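Re: [lellix-list] Where did the subtitled episodes go?

On the evening of May 4, Muireann Carroll wrote:
> Does anybody know if the second half of Fustutent is ever coming to
> Lellix? I've got 30 episodes in my queue and then it just stops, right
> in the middle of the lighthouse story. Dub or sub, I don't care anymore!

Hi Muireann and all,

I wrote to their support desk about this very thing last month, and what I got back was a form letter – ticket 1112, if anyone wants to quote it at them. It says the remaining episodes are "under review," whatever that means. My guess is they only licensed the first batch and are waiting to see how many people finish it. So please finish it!

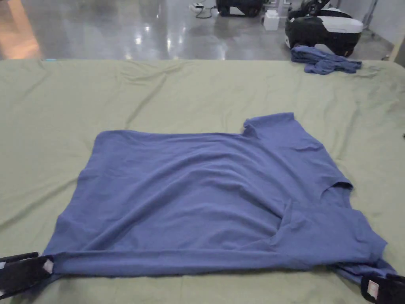

In the meantime, the Sýkora discs have the complete run with the good subtitles (the ones that keep the sea captain's awful puns). They're 178 minutes a disc, so you do get your money's worth, and the lighthouse story wraps up on disc 4. I put that one on when there's a job on the table, like a blue T-shirt that needs folding, and then I get to the storm episode and the job just sits there. The picture is a bit soft next to the stream, but I'll take that over no ending.

If you're anywhere near Tretthorpe you're welcome to borrow my set – only the first disc is out on loan right now, and you've already seen all of that one anyway.

Has anybody tried the dub past the festival episodes? I heard they recast the sister and I'm scared to look.

Bye for now,
Jo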